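Used SSD intake checklist, with comments
Clatley refurb bench, revised August
Checked by: Silvana Leite. Second reader: Tadhg Mac Giolla

1. Label matches what the drive reports to the system.
PASS. Both say Cuervo 90. A label is a sticker, so I went by the firmware string.

2. Casing, screws and connector.
PASS, with a mark. One screw head is chewed. The seller says "never opened". I have written "opened" on the sheet.

3. Power-on hours.
NOT ACCEPTED. The drive reports 38 hours. The same drive reports 3000 power cycles. Somebody is welcome to explain to me how a laptop gets switched on that often in under two days. Until they do, treat the hours counter as reset.

4. Wear figure.
NO OPINION. It reads 8 per cent used, but it comes from the same place as the hours, so I give it the same weight. 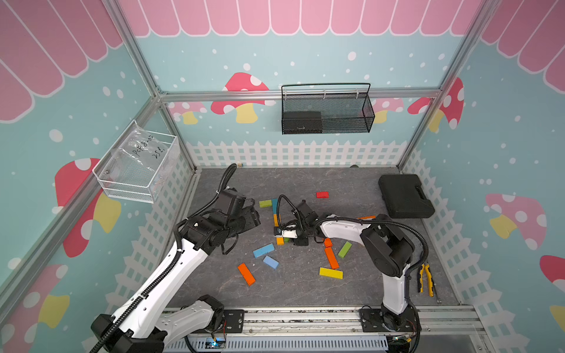

5. Full write, then full read back.
PASS. No errors. Speed fell off badly in the last part of the write and the Breston tool still gave it a green tick. The tick only means the test finished. Keep the log.

6. Temperature under load.
REPEAT. The reading did not move by a single degree for the whole run. Either this is the best-cooled drive ever made or the sensor is stuck. Run it again on Monday with the clip-on probe.

7. Secure erase.
PASS on the second try. The first came back "complete" almost at once and the old partition table was still there. Always look at the drive afterwards, whatever the message says.

8. Firmware up to date.
NOT DONE. Encombe's page offers a newer version "for improved stability" with no notes. I am not flashing that on trust.

Result: HOLD. Not for sale, not for office machines.

T.M.G.: Agree on 3 and 6. I would let 8 go. Fine as a scratch drive once 6 is repeated.
S.L.: Scratch drive, yes, with a label on it in red.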